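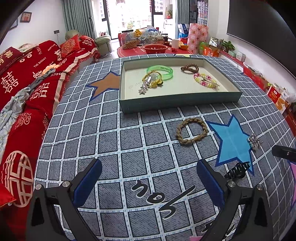
Threads > Tidying > Small stuff

October · posted by vinodex_at_home

Hair accessory sort-out, a thread. I own far too many of these and I use the same black claw clip every single day.

1/ Rule one: everything goes in the shallow tray. If it doesn't fit it gets given away or goes back in the drawer of shame (the drawer is very full).

2/ The green bangle stays. Got it at the Wurkemura market for 50 cents and I will defend it forever!!

3/ Bead bracelets – I have 7 and wear maybe two. The pink one is safe, the rest are on notice.

4/ Moved the whole thing into the living room, right by the sofa with the red throw. Better light, comfier knees.

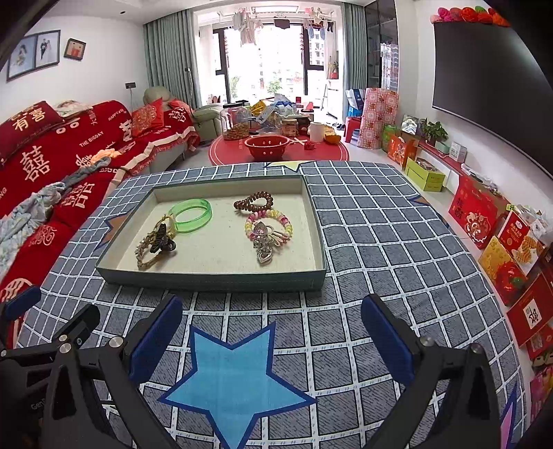 bangle, bracelet, coiled tie, and the braided one sharing a corner with the butterfly clip

5/ I like this mix way better. Sparkly things look great on the cream lining.

6/ Hairpins are going in an old Alta mint tin. They vanish if you even look away.

7/ Next up is scarves – send help, or hangers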